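4.2 What the kitchen team did with its mornings

I spent 19 shifts in the Trullalia staff kitchen in Drirkville, most of them on a stool by the wall with a notebook and a cup of tea. I had come to look at stocking. Before the robot, filling the drinks drawer was what you did while you talked to people, and Geetha Varma (kitchen lead, 14 years on site) told me she learned more about the building in that half hour than from any staff meeting. So when the drinks went over to the machine I wanted to know where the talking went.
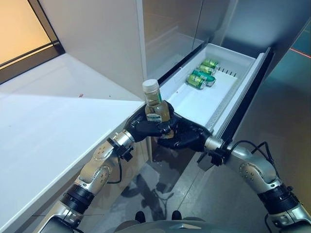
Figure 3. A bottle held in both hands beside the open drinks drawer.

Some of it just moved. Geetha and Yamuna Chettiar now prep lunch at the time they used to stock, and people wander over to the prep bench instead. But the prep bench is noisy, and you can't really have a quiet word over a food processor! Yamuna missed the drawer more than she expected to. In her interview she called it "my sitting-down job, except standing up," and I've kept that phrase pinned over my desk ever since.

New work showed up too, and it was the kind that never gets into a job description. Someone has to turn the labels the right way in the delivery crate, wipe the counter before the run starts, and keep an eye on the hands. 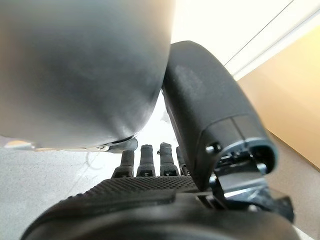
Dinesh Fernandes took on most of this in December, on top of his dishwashing hours, and it was March before his job title caught up. He liked it, I should say — he told me so more than 8 times, and he'd started a little log of which bottles gave trouble. The pay grade stayed where it was. When I asked the site manager about that, she said the work was "mostly watching," and I think a lot of our argument in Section 5 hangs on those two words. Watching is tiring. Dinesh couldn't chop or chat while he did it, and he couldn't leave the room.
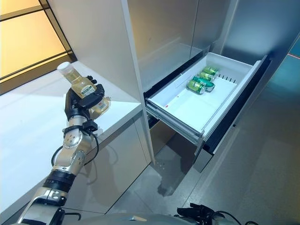 Ilona Tóth and Muthu Fernandes
Chacko Institute for Work Studies, Grellham
Revised 29 March 2018

Our second site gave us a useful contrast. There the stocking run was moved to the evening, after the kitchen staff had gone home, and the watching went to the night porter. The kitchen people were happier with this (they got their mornings back in one piece), while the porter lost the only stretch of his shift when he could sit and read. I don't want to call that a better arrangement. It put the same burden on someone we very nearly forgot to interview.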